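Bendis open day at Nusmont: worth the drive?

General Automation > Events and Demos
Page 1 of 1

gearlash
Posted Sep 7, 2019
Posts: 403

Back from the Bendis open day and I want to get this down before the brochure talks me into liking it.

The pitch was "household handling learned from people." In plain terms, a person does a chore with a gripper in their hand, the recordings go into the software, and an arm is supposed to do the same chore later. The invite said we would see both ends of that. We saw a lot of the first end. The arm ran twice before lunch and once after, always on the same job, putting a folded cloth into a tray.

The morning talk was 40 slides of mostly market growth. I asked what the success rate was on the cloth job and got "very encouraging." Asked again at the coffee table and got 97 percent. Of how many tries? 114. Same tray? Yes. Same cloth? Different person answered that one and said "similar cloths." Make of that what you like.

rustbelt_ray
97 percent of 114 is 110 and a bit. What's a bit of a cloth?

gearlash
Rounding, I assume. I didn't have the heart.

The part I did enjoy was the recording station. They let visitors have a go with the hand-held gripper at a desk dressed up like somebody's study, with books and a vase of flowers. The cloth was folded for you already, and when I asked who does the folding I was told that's "a separate skill on the roadmap." Purple ribbed pads on the fingers, softer than I expected, and you have to square up to the cloth or one side touches first and shoves it along.

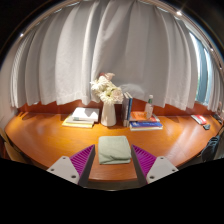

My own tries went fine once I slowed down. It's a nice tool, I'll give them that. But I was the one doing the work, and a person picking up a cloth isn't a demo of a robot.

Shehu wants to know whether anybody got to move the cloth before the arm ran, even a few inches. At the Reven show in January the trays were taped down and the presenter got jumpy when people leaned on the table.

gearlash
I asked. They turned it a little, maybe a quarter turn, and the arm got it. Then a guy next to me asked them to unfold it and they said there wasn't time. There were 20 minutes left on the schedule.

millhand_2
I was in the afternoon group and I think you're being hard on them. The hand-held part IS the product at this stage. If the recordings are junk then the arm is junk, so it makes sense to show people how the recordings get made. I've sat through plenty of demos where you only see the arm and they never say how many hours of setup went in.

Also they let us ask anything. Someone asked about wet cloths and they said straight out that they haven't tried it.

gearlash
Fair on the wet cloths, I missed that one. But the invite said "see it work in your facility's conditions." My facility is a linen service. There is no vase.

rustbelt_ray
What's the cycle time? You left that out and it's the only number I care about.

gearlash
They wouldn't give one. I timed the after-lunch run on my watch and got some 136 seconds for four cloths, counting one regrasp. The ladies on our folding line would have finished and gone on break.

millhand_2
Now come on. You timed one run. Two posts ago you were picking on their sample size.

gearlash
I'm not selling anything off mine.

pallet_jack
Did they quote a price? We're looking at something similar and the Nusmont people keep telling my boss it'll pay for itself in a year. Doesn't matter what you ask them, it's always a year.

gearlash
No price. "Pilot partners" get it on terms to be discussed. There was a sign-up sheet by the door with three names on it when I left, and one was the sandwich guy's delivery signature.

millhand_2
I was one of the other two. I'll post if they call. We'd start with shop towels, flat stack, nothing fancy, and I've told them I want to bring our own towels and pick where they go on the bench.

rustbelt_ray
Get that in writing. And bring a wet one.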